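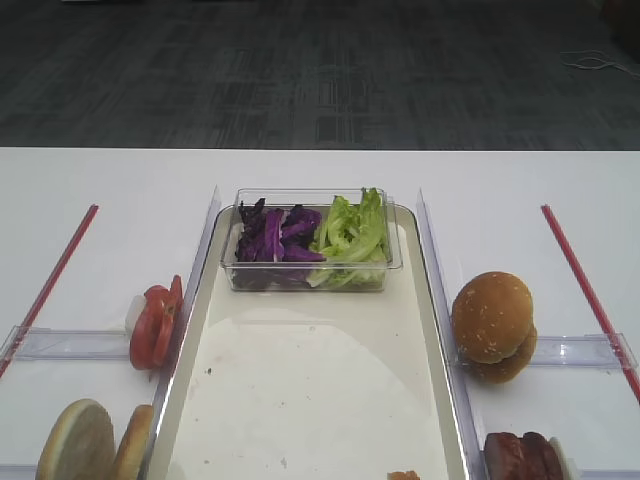
Tisch mit Tablett, dahinter Teppichboden

Ticket: Aktenportal Lelo, Verfahrensakte lässt sich nicht vollständig öffnen
Meldende Stelle: Kanzlei Bangash, Nebenklagevertretung
Priorität: hoch (laut Kanzlei: »sehr hoch«, das Feld gibt es nicht)
Status: gelöst, unter Vorbehalt

Meldung
In der Strafsache vor der Staatsschutzkammer haben wir Akteneinsicht in Band 3. Das Portal zeigt 69 Seiten und danach ein graues Rechteck. Der Band ist deutlich dicker, die Zeugenvernehmungen fehlen komplett. Die Stellungnahmefrist läuft im November ab und interessiert sich nicht für graue Rechtecke.

Support, 9:40 Uhr
Bitte Browsercache leeren und neu anmelden.

Kanzlei, 9:52 Uhr
Cache geleert. Jetzt sind auch die gespeicherten Passwörter weg. Das Rechteck ist noch da.

Support, 11:15 Uhr
Fehler nachgestellt. Band 3 wurde als Sammel-PDF über den Konverter Pludard eingespielt. Seite 70 ist eine Übersetzung mit Beglaubigungsvermerk und eingebetteter Signatur. Pludard hält die Signatur für das Dateiende und macht Feierabend. Im Protokoll steht dazu »erfolgreich abgeschlossen«.

Versuche bisher:
Konverter neu gestartet: gleiches Ergebnis
Signaturprüfung abgeschaltet: Portal verweigert die Annahme, zu Recht
Band in drei Teile zerlegt: alle Seiten da, Teil 2 vor Teil 1

Kanzlei, 13:30 Uhr
Der Zeuge widerruft nun seine Aussage, bevor er sie gemacht hat. Als Verteidigung würden wir das so lassen.

Support, 15:05 Uhr
Reihenfolge von Hand korrigiert, Paginierung mit der Geschäftsstelle abgeglichen. Fehlerbericht an den Hersteller Flarnside geschickt. Die Eingangsbestätigung kam als signiertes PDF. Wir haben sie vorsichtshalber nicht konvertiert.

Kanzlei, 15:20 Uhr
Band vollständig lesbar. Ticket kann zu, sofern Band 4 nicht denselben Weg nimmt.

Support, 15:24 Uhr
Band 4 ist für heute Abend eingeplant. Ticket bleibt offen.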